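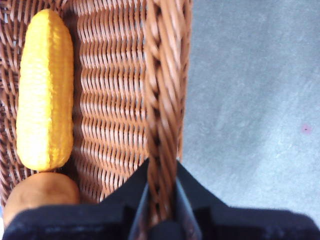 籠の中の黄色いトウモロコシのおもちゃ

「テンモリ・カマト 婚礼衣装と資料展」見学記 ホテル・コヴィロ

2021年2月25日、ホテル・コヴィロの別館で開かれている婚礼衣装と資料の展示を見てきた。俳優のテンモリ・カマト(Thenmozhi Kamath)がここで結婚式を挙げたときの衣装、招待状、席次表、それに当時の芸能誌の記事をまとめた展示で、主催はホテルと制作会社のProkelance。会期は4月までとなっている。

式そのものについては、当時の報道でさんざん読んだ。日取りが三回書き直され、場所も三か所の名前が出た。最後に当たっていたのは、いちばん扱いの小さかった地方紙の記事だった。今回の展示は、その報道の流れと実際の準備の流れを並べて見せるというので、前から行くつもりでいた。

行き方

最寄り駅から路線バスに乗り、終点のひとつ手前で降りる。バスは一時間に一本しかない。朝の便に乗ると開場の9時より前に着いてしまうが、次の便では予約した回に間に合わないので、早いほうに乗った。停留所からホテルの門までは上り坂で、歩道は海側にしかない。途中に自動販売機が二台並んでいる。帰りは同じ坂を下るだけなので楽だった。

車で来る場合は本館前の駐車場を使う。展示の見学者は券を窓口で見せると無料になると書いてあった。大型車は入れないようで、門のところに迂回の看板が出ている。

別館は本館の裏手にある。案内板は本館のフロントの方向を指しているが、フロントに寄る必要はなく、建物の左側の通路を抜けたほうが早い。私は一度フロントまで行ってしまい、そこで通路のことを教えてもらった。

受付と予約

完全予約制で、一回の定員は18人。予約は電話とウェブの両方で受け付けている。ウェブのほうは前日の夕方で締め切られる。受付で検温があり、手の消毒をして、連絡先を書く紙を渡される。鉛筆は使い回しをせず、一人一本ずつ持ち帰りになる。鉛筆には展示の題名が入っている。

展示室に入る前に、係の人から注意事項の説明があった。写真は第一室と第四室だけ可、衣装のある第二室と第三室は不可。会話は控えめに。壁の矢印の順に進み、戻らない。最後の点は、見終わってから少し困った。第一室の年表をもう一度見たくなったのだが、戻れないので、入場口に回って事情を話し、次の回の人が入る前に年表の前だけ立たせてもらった。同じことを考える人は、年表のところで先に写真を撮っておくといい。

音声案内はない。代わりに、折りたたみの解説紙が一枚配られる。字が小さいので、眼鏡が要る人は忘れないほうがいい。室内はどこも照明を落としてあり、第三室は特に暗い。

第一室 報道の年表

入ってすぐの壁一面が年表になっている。上の段が報道、下の段が実際の出来事で、同じ日付の位置に上下で並べてある。この作りがよくできていて、私は見学時間の半分近くをここで使った。

上の段の最初の記事は、芸能誌Prullnessの短い囲み記事である。カマトが指輪をしていた、というだけの内容で、写真もない。下の段の同じ位置には何も書かれていない。実際に婚約したのはその四か月後で、このときの指輪は撮影の小道具だったと注がついている。ところが上の段を見ていくと、この囲み記事を引いた別の記事が次々に出て、三週間後には「今月中に挙式」という見出しになっている。

「関係者によると」という書き方の記事がどれだけ続いたかも、年表では追えるようになっている。関係者の言葉を引いた箇所に薄い色の下線が引いてあり、元をたどれるものには出典が添えてある。たどっていくと、かなりの数がPrullnessの同じ二、三本の記事に戻る。解説紙には、Prullnessの編集部がこの展示のために当時の校正刷りを貸し出したとある。自分たちの誤報が並ぶ展示に資料を出したことになる。校正刷りは年表の下のガラスケースに入っていて、赤字で「挙式か」の「か」を足した跡が残っていた。見出しの一字なので、印刷されたものだけ見ていると読み流してしまう。

挙式の場所については、最初が国外の古城、次が都内の教会、その次が本人の郷里という順で記事が出ている。古城の話は、映画の撮影でその城を使ったことから来ている。都内の教会は、共演者の式に出席したときの写真が元になっている。郷里の話だけは、元がわからないと書いてあった。

下の段では、そのころホテル・コヴィロの下見が行われている。下見の日、本人は来ておらず、代わりに母親と、衣装を担当したJeonの人が来た。ホテルの予約台帳の写しが展示されていて、名義は別の人になっている。名前の部分は黒く塗ってあった。宴会の人数の欄は、最初に書いた数を線で消して、横に149と書き直してある。当日に席についた人数もこの数で、欠席は出なかったそうだ。

地方紙の記事は年表の終わりのほうにある。社会面の下のほう、道路工事のお知らせの隣で、ホテルの前の道が当日の午前中に片側通行になるという話のついでに、式があるらしいと書かれている。記者は交通規制の届け出から知ったのだろう、と解説紙にあった。ほかの媒体は当日までこの記事を引いていない。

年表の前には長椅子があるが、間隔を空けるために座れる場所が限られていた。立ったまま読むと首が疲れる。下の段は膝の高さまであるので、しゃがんで読んでいる人もいた。

第二室 招待状と席次表

第二室は狭い。招待状は三種類あり、親族用、仕事の関係者用、友人用で紙の色が違う。文面はほとんど同じだが、友人用だけ集合時刻が三十分早く書いてある。遅れてくる人が多いと見込んでのことだと説明にあった。友人のうち何人かは、あとになってこれを知って怒ったという。

招待状には、日付のほかに場所が書かれていない。場所は式の二日前に電話で伝えた。電話をかけたのはProkelanceの当時の担当者で、かけた順の一覧が展示されている。鉛筆で印がつけてあり、つながらなかった相手には二度、三度と時刻が書き足されている。最後の一件は夜の十一時を過ぎている。

席次表は下書きが四枚と、清書が一枚。下書きは本人の字だそうで、細かい矢印が多い。二枚目で離されていた二人が、三枚目で隣になり、四枚目でまた離れている。誰のことかは番号になっていてわからない。私の隣で見ていた人は、当時の共演者の話からだいたい見当がつくと言っていたが、名前は言わなかった。

料理の献立もこの部屋にある。前菜から菓子まで九品で、魚料理のところに訂正の紙が貼ってある。前日の海が荒れて予定の魚が入らず、別の魚になった。献立表を刷り直す時間がなかったので、紙を貼ったものをそのまま配ったという。貼り方が少しずつ曲がっている。仕入れの伝票も横に置いてあった。

引き出物は焼き菓子と塗りの小皿。小皿は現物が展示されているが、裏は見えない。裏に日付が入っていると説明があったので、鏡を置いてくれればと思った。

第三室 衣装

この部屋が展示の中心になる。入口に厚い幕があり、一人ずつ入る。衣装は四着で、挙式用が一着、披露宴用が二着、それに使わなかったものが一着。どれもJeonの仕事である。

挙式用は白の長い衣装で、袖が手首まである。正面から見ると飾りが少なく、当時の記事には「地味」と書かれていた。後ろに回ると背中から裾にかけて刺繍が入っている。参列者が式の間に見るのは後ろ姿なので、そちらに手間をかけたのだという。ただ、報道に出た写真は門のところで正面から撮られた一枚だけで、背中は写っていない。私も実物を見るまで知らなかった。

刺繍の図案は、本人の祖母が使っていた布の模様から取ったと説明にある。元の布の写しが横に置いてあり、比べると、花の部分はそのままで、葉の向きだけ変えてある。縫った人の作業日誌が一部だけ公開されていて、糸の番号と、その日に進んだ長さが書いてある。進みが少ない日には「ほどいた」とだけ書いてある。日誌の字は読みやすかった。

披露宴用の一着目は濃い赤で、肩から布を掛ける形になっている。二着目は薄い青で、丈が短い。踊るために短くしたもので、靴も低い。靴は左右とも爪先がすれている。解説紙によると、踊る時間は予定では二十分だったのが、一時間を超えた。

使わなかった一着は、国外の古城の記事が出たあとに仕立てられた。記者に追われていたので、工房に出入りする人の目をそらすために、厚手の冬物を一着作ることにしたという。実際にこの衣装の布が工房に運び込まれるところが写真に撮られ、「冬の城で挙式」という記事になっている。第一室の年表にその記事があったのを、ここで思い出した。戻りたくなったのはこのせいである。途中まで本気で縫ったので裏地までついているが、裾の始末がされていない。費用は誰が持ったのかと係の人に聞いたら、Prokelanceだと教えてくれた。

この部屋は温度が低めに保ってあって、冬の上着を預けてしまうと寒い。預かり所では手荷物だけにして、上着は持って入ったほうがいいと思う。幕の内側では、前の人が進むまで待つことになる。私の回は全員がゆっくりだったので、挙式用の衣装の後ろ側で長く立っていられた。

第四室 写真と映像

第四室は明るく、窓から海が見える。壁に写真が掛かっていて、当日の朝から夜までの順になっている。式の写真は少なく、支度をする人たちの写真が多い。厨房、受付、駐車場の誘導、楽器を運ぶところ。カマト本人が写っているものは数枚で、あとは後ろ姿か、遠くに小さく見えるだけだった。

映像は小さな画面で、準備から式の後までを編集したものが繰り返し流れている。音は出ておらず、字幕がつく。途中、門の外に記者が集まっている場面がある。ホテルの人が盆に茶碗を載せて出ていき、記者に配っている。字幕には「温かいお茶をお出ししました」とだけ出る。見学者の何人かがここで笑った。

映像の最後は翌朝の片付けで、椅子を重ねて運ぶところで終わる。出演者の名前が流れる代わりに、その日に勤務していた従業員の名前が部署ごとに出る。近くにいた年配の人が、途中で「あ」と声を出して画面に近づいていた。知っている名前があったのだろう。

来場者の書き込み帳が窓際に置いてある。こちらも一人一本の鉛筆で書く。ファンの人の書き込みが多く、作品の題名を挙げて感想を書いたものが続く。近所の人らしい書き込みもあり、当日は道が通れなくて遠回りした、理由がいまわかった、とあった。

担当者の話

見学のあと、本館の一室で、展示をまとめたホテルの広報の人から十五分の説明があった。希望者だけで、私の回は全員が残った。聞いた内容を順に書いておく。

展示している資料は全部で217点。多くは紙で、ホテルの倉庫に箱のまま残っていた。改装のときに箱が出てきて、捨てるかどうかをProkelanceに問い合わせたら、先方にも同じような箱があるとわかった。二つの箱を合わせると、電話の一覧と予約台帳がつながり、それで年表の形を思いついたという。

本人の許可は手紙で取った。返事は短く、衣装を貸すこと、席次表の名前を伏せること、母親の写真は出さないことの三点が書かれていた。手紙は展示していない。年表の上の段については、Prullness以外の媒体にも使用の許可を求め、断られたところは見出しだけを文字で書き起こしてある。たしかに、第一室には紙面の写しではなく文字だけの札になっているところがあった。

質問の時間に、本人は見に来たのかと聞いた人がいた。開場前に一度来たそうだ。年表の前で長く立っていて、指輪の注は自分で書き直したという。どこを直したのかは聞けなかった。

別の人は、いま同じように式の場所を隠せるかと質問した。答えは「難しいと思います」で、宿泊客が写真をすぐに出せる時代なので、とのことだった。当時は、宿泊客に手紙を配って頼んだだけで、実際にどこにも漏れなかった。その手紙の控えは第二室にあると言われたが、私は見落としていた。入って右の、招待状のケースの下の段だそうである。

三つ目の質問は料理のことで、訂正の紙を貼った魚は何だったのかというもの。広報の人は厨房に電話をかけて聞いてくれた。鯛が入らずに、すずきになったという返事だった。伝票にも書いてあるが、崩し字で読めない。

私は、郷里で挙式という記事の元が本当にわからないのかを聞いた。調べてはいるが、その記事を書いた人が誌面に名前を出しておらず、媒体ももうないそうだ。何か知っている人がいれば連絡がほしいと言っていた。会期中にわかれば札を差し替えるという。

売店と食事

売店は第四室の出口にある。図録、絵はがき、刺繍の図案を刷った手ぬぐい、焼き菓子。図録は年表を折り込みにしてあり、広げると机いっぱいになる。第一室で読み切れなかった分はこれで読める。ただし、使用の許可が出なかった媒体の分は、図録では札の文字も載っておらず、そこが空いている。第一室で見ておく意味はある。

絵はがきは衣装四着と、門の前の写真、席次表の下書きの二枚目。なぜ二枚目を選んだのかはわからない。使わなかった衣装の絵はがきは売り切れていて、次に入る日は未定だと言われた。焼き菓子は引き出物と同じ型で焼いたものだそうで、一つ買って帰りのバス停で食べた。バターが多めで、甘さは控えてある。

食事は本館の食堂で取れる。展示に合わせた昼の献立があり、披露宴の九品から三品を選んで出している。魚はすずきだった。席は一つおきで、窓側は予約の人が先になる。私は壁側で、料理が出てくるまでに図録の折り込みを半分読んだ。隣の席の二人連れは、どちらも第三室の青い衣装の話をしていた。丈を短くするのに何日かかったかで意見が分かれていたが、日誌の公開部分には青の分は入っていない。

食堂の廊下に、改装前のホテルの写真が何枚か掛かっている。展示の一部ではないようだが、宴会場の昔の様子がわかる。第四室の写真で後ろに写っていた柱は、いまの建物にはない。

所要時間について

案内には見学は一時間とある。年表を読むなら一時間では足りない。次の回と重なっても追い出されることはないが、第三室は一人ずつなので、後ろの回の人に先を譲ることになる。私は入ってから説明が終わるまでで午前中を使い切った。

ファンでない人が行って面白いかというと、第一室は面白いと思う。記事がどう引かれて、どこで言い切りに変わるかがわかるので、芸能の話に興味がなくても読める。第三室は、縫い物をする人なら時間がかかるはずだ。子どもには第二室が退屈そうだった。私の回にも小学生が一人いて、早く海の見える部屋に行きたがっていた。

次の展示

4月の会期終了後、衣装は本人に返却される。紙の資料はホテルに残り、その一部を本館の廊下に常設で置く計画がある。Jeonの作業日誌は工房に戻すが、全部を複写して冊子にする話が出ていると広報の人が言っていた。これは出たら買う。

帰りのバスは定刻に来た。途中の停留所で、門の外の交通規制の話が出ていたあたりを通る。片側通行になったのは坂の下の曲がり角で、道幅はいまも狭い。対向車が来ると、バスが止まって待つ。

追記
宿泊客に配った手紙について、同じ日の次の回に行った知人が内容を写してきてくれた。便箋一枚で、当日は庭の半分が使えないこと、夕方から音楽が聞こえること、詫びとして朝食に果物をつけることが書いてある。誰の式かは書かれていない。

もう一点、駐車券の無料扱いは食堂だけの利用では受けられないそうだ。展示の半券を捨てずに持っておくこと。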